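Mimach : rangement et remise en place de petits objets de table

Fiche de données, partie « table noire »
Responsable de la fiche : Iulian Radu
Dernière relecture : décembre

Contenu

Mimach regroupe des séquences courtes consacrées à des gestes de table : poser un objet dans un récipient, l'en retirer, le redresser, dégager l'espace autour d'un bol. La partie « table noire » contient 784 séquences sur les 1 000 prévues au plan initial. Les séquences manquantes ont été écartées pour consigne absente ou fichier incomplet ; elles ne seront pas remplacées dans cette version.

Chaque séquence est accompagnée d'une consigne en français, d'un code de tâche et d'un état final attendu. La durée varie selon la tâche, avec une médiane autour de 8 secondes. Les durées ne sont pas normalisées.

Arborescence

table_noire/sequences : un dossier par séquence
table_noire/consignes.csv : texte des consignes, codage UTF-8, séparateur point-virgule
table_noire/objets.csv : inventaire, une ligne par objet
table_noire/exclusions.txt : identifiants retirés, avec motif
LISEZMOI : la présente fiche

Les identifiants de séquence sont stables d'une version à l'autre. Un identifiant retiré n'est jamais réattribué. Les numéros ne sont donc pas contigus.

Préparation de la table

Le plateau est recouvert d'un tissu noir, tendu avant chaque série. Les plis visibles au centre sont repris à la main. Le tissu a été retenu pour le contraste avec les récipients clairs ; il a l'inconvénient d'absorber les contours des objets foncés, qui demandent une vérification séparée à l'annotation.

Le récipient se place dans la zone médiane, sans repère au sol ni marquage sur le tissu. Un léger décalage à gauche ou à droite est admis et n'est pas corrigé. Les autres objets se posent à côté du récipient. Au début d'une séquence de dépôt, le bol est vide ; au début d'une séquence de retrait, il contient l'objet nommé par la consigne.

Le bol de référence est blanc cassé, rond et profond, à large ouverture, avec un pied plus étroit que le bord. Dans objets.csv, il porte le code BOL_B. Les petits objets sont désignés par leur teinte et leur forme générale, par exemple « objet beige allongé » ou « bloc gris foncé ». Les noms d'usage ont été abandonnés après la première passe d'annotation, trop d'étiquettes divergeant pour un même article.

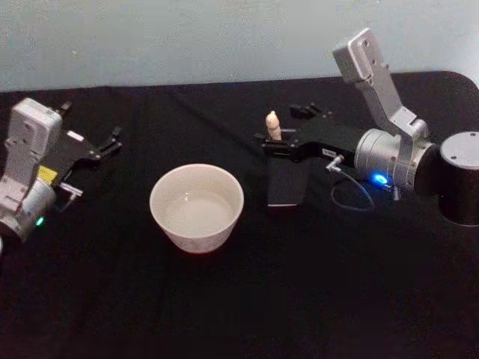 Annotation

Les consignes ont été rédigées par Vasiliauskas, puis relues à Privthorpe. Chaque consigne comporte un verbe d'action, un objet et, si nécessaire, une destination. Les formulations telles que « ranger la table » sont exclues de cette partie.

Codes de tâche :
DEP : déposer dans le récipient
RET : retirer du récipient
RED : redresser un objet
ECA : écarter un objet du récipient

L'état final est noté sur trois valeurs : atteint, non atteint, indécidable. La valeur « indécidable » s'applique lorsque l'objet est masqué à la fin de la séquence ou que son contact avec le bord du bol ne peut être établi. Un objet appuyé sur le bord, partiellement à l'intérieur, est compté comme non atteint pour DEP.

Chaque séquence a été annotée par 2 personnes travaillant séparément. Les désaccords ont été tranchés par le responsable de la fiche et sont signalés par la valeur 1 dans la colonne « arbitrage ».

Limites connues

La teinte du bol varie selon l'éclairage et tire parfois légèrement vers le rose. Ne pas s'en servir pour distinguer deux récipients ; utiliser le code objet.

Les reflets sur la paroi intérieure peuvent être confondus avec un petit objet clair. Les filtres automatiques fondés sur la luminosité du fond produisent des faux positifs et ont été désactivés dans la chaîne Lokix.

Un seul revêtement de table est représenté. Les résultats obtenus sur cette partie ne préjugent pas du comportement sur bois nu, sur nappe claire ou sur surface brillante.

La position exacte du bol n'est pas mesurée. Les champs x et y présents dans les anciennes versions de objets.csv étaient saisis à l'estime et ont été supprimés.

Modifications

Version courante : suppression des champs de position, ajout de la colonne « arbitrage », correction des accents dans consignes.csv.
Version précédente : fusion des codes ECA et POU, ce dernier n'étant plus accepté en lecture.

Signalement d'erreurs

Indiquer l'identifiant de séquence, le code de tâche et la valeur contestée. Les demandes portant sur plusieurs séquences sont à regrouper dans un seul fichier texte, un identifiant par ligne, à l'attention d'Iulian Radu.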